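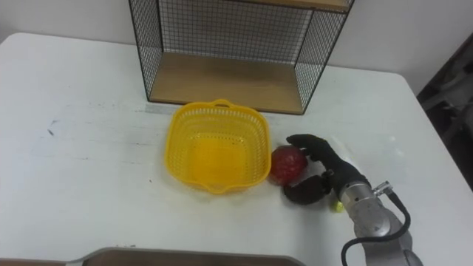 Velimir Tomić doubts the new planner is faster at all. He wrote in after the last newsletter to say that the old one only looked slow because it was run on a worse machine, and that we should print the settings before we print any more praise. He has a point, so the settings for both are now in the shared folder, and the old planner has been moved to the same computer as the new one.

What the new planner does is fairly plain. Skuvlow takes the guess from the perception side about where an object sits, works out a set of hand poses, throws away the ones that would hit the table or the shelf, and ranks what is left. The old code did the same jobs in a different order and checked for collisions last. Checking early ought to save time. Whether it picks better grasps is a separate matter, and the write-up from Keltositz runs the two together in a way I don't much like.

The figure being passed round is 2430 planning calls in the July test. That sounds like plenty until you open the log. Over 1000 of them are repeats, where the planner was asked the same thing again after the object estimate had shifted by a hair. Count those as fresh problems and any planner that stores its last answer will look clever. Špela Nikolovski is sorting the repeats out by hand, and until she has finished I would not quote a success rate to anybody.

Fruit next to a basket is also a kind test. An apple is nearly round, so a pose that is a few degrees out will often do. The basket rim is the harder part - the fingers have to come down close to it, and the collision model treats the rim as a solid block with no slots in it. Milovan Berisha wants the slots modelled properly. I would sooner see the safety margin written down somewhere first, as at present it is set in 2 different files and they disagree.
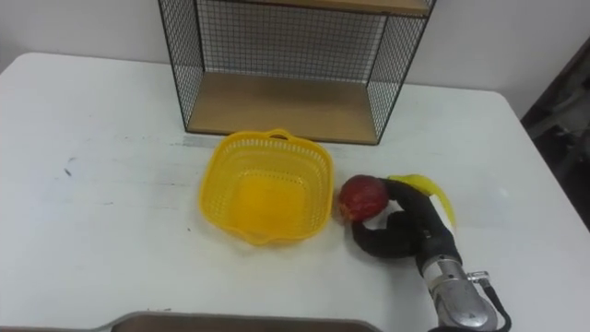 Before the next release

The Fomville branch will be merged once the margin lives in one file. Tihomir Vukčević has the change ready but it needs a second reader, preferably one who did not write the collision code.

There are 7 open faults against the hand pose ranking. Most concern ties, where two poses score the same and the choice depends on the order they were made in. That makes runs hard to repeat, and it should be fixed ahead of any more speed work.

Comments on the log format go to Zorica Trajkovski, who would like them in writing.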